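Skonholm comes back to the stage on Monday with its reputation swollen, and I am still waiting for someone to tell me what it is for.

The play ran for 20 nights last winter in a 587-seat house that was seldom full. Now Rolla, the company behind it, is calling the piece a modern classic. That is a quick promotion. Two sisters return to their dead father's ferry office, argue over a debt of 2,774 crowns, and fail to sell the building. The first act is very good. The second explains the first.

Amr Lamrani directs again, and he has cut the songs, a kindness. He has also added a prologue in which the father speaks from the landing. I read it in the new script and couldn't see the gain — we learn that he was lonely and bad with money, and the daughters say both within ten minutes.

What survives is the quarrel over the keys, played almost without words. If the new cast can hold that silence, the evening may be worth the ticket. The talk of a tour in November looks hopeful to me. 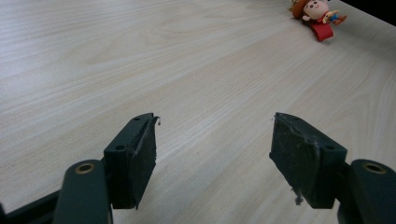 Thiện Mạch thinks I have the prologue wrong, and wrote to tell me so: the father has to be heard once, he argues, or the sisters are only fighting about a building. He saw an early run-through and says the house went quiet at the landing speech and stayed quiet. Perhaps. Audiences go quiet for all sorts of reasons, and I'd still cut it by half.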